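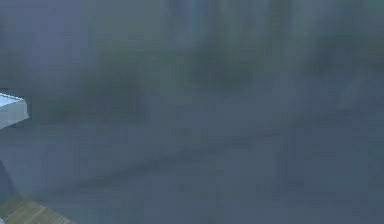 Figure 1. Simulated interior, with a wooden surface at lower left.

Robotics Planning 406
Handout 2: Budgeting for a home mobile robot
Room 303. Bring a calculator and last week's price sheet.

This is my favorite session of the course, because it's where a wish list turns into something you could really order. Your case is Motness, a small lab that wants one indoor robot to find its way through furnished rooms. They have $3000 for everything beyond the robot base itself. That has to pay for sensors, spare batteries, a charger, the computer that runs the simulator, shipping, and whatever breaks in the first term.

Start with the rooms

Most first drafts start with a catalog. Please start with a floor plan! Write down the floor types, the doors, the narrowest gap you expect the robot to pass through, and anything with thin legs. Then mark each item according to whether it affects the base, the sensors, or only the software. Carpet goes under base (wheel size, motor load, battery drain). A door with glass panes goes under sensors, and it can be an expensive line, as depth sensors and glass often get along badly.

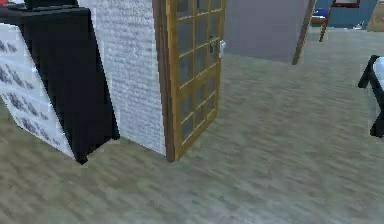

Rendering: Gesdale Interiors Set, course copy

Look at the door and the carpet together and you have two budget lines already. Carpet draws more power than a hard floor, so check whether the vendor's run time was measured on a hard surface. If the quote doesn't say, write and ask. I once planned a whole semester around a run time from a brochure and spent most of March waiting for the charger.

Simulation time is a cost too, even when the software is free. Somebody has to set up the rooms, fix the collision shapes and keep the machine updated. Put those hours in your sheet at a real hourly rate. It's still a wonderful bargain compared with finding out on delivery day that the base can't get over a threshold.

Small things on the floor

Go through your simulated rooms again and look low. A phone-sized object on open planks can slip under a laser scanner mounted too high, and then you're pricing a second sensor or a bumper. Thin legs on plant stands and benches belong in the same discussion. So does glare from a shiny floor.
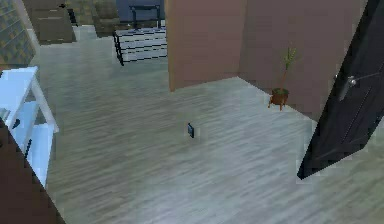 Delyth Dafis wrote to me after the last run of this course that her group had put the bumper under "optional" and regretted it by January. Her advice was to price the cheap contact sensor first and let the fancy camera fight for what's left.

I like that order, though you may argue with it. If your robot only has to map rooms, a better camera may earn its place. If it shares the floor with people's belongings, I'd go with Delyth.

Quotes

Get a quote from Jororach and one from Brekke, and make them comparable. Same warranty length, same battery count, shipping included. Ask both what a replacement wheel costs and how long it takes to arrive. Enter the delivery time in its own column.

Before you add an arm

Every year a team wants to add an arm halfway through. I understand completely, arms are great fun! Do the sums first. A table with a ball, a vase, a glass bowl and a pen on it asks for different grips, and the mounting, the safety stop and the extra battery all come on top of the arm's own price. 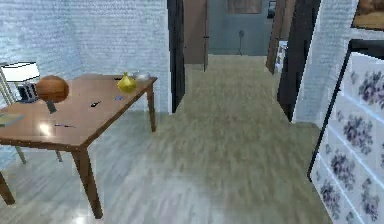
Couldn't we just leave the arm for year two and buy a base that has the mounting holes, asked Waltraud Mühlbauer when I showed this section in draft. Yes, and please write it that way. List the holes as a requirement now, and the arm as a later purchase with its own total.

To hand in

One page of room notes, the cost sheet with both quotes, and a short paragraph on what you'd drop if the budget shrank. Silvana Pimentel has the blank sheet if yours won't open.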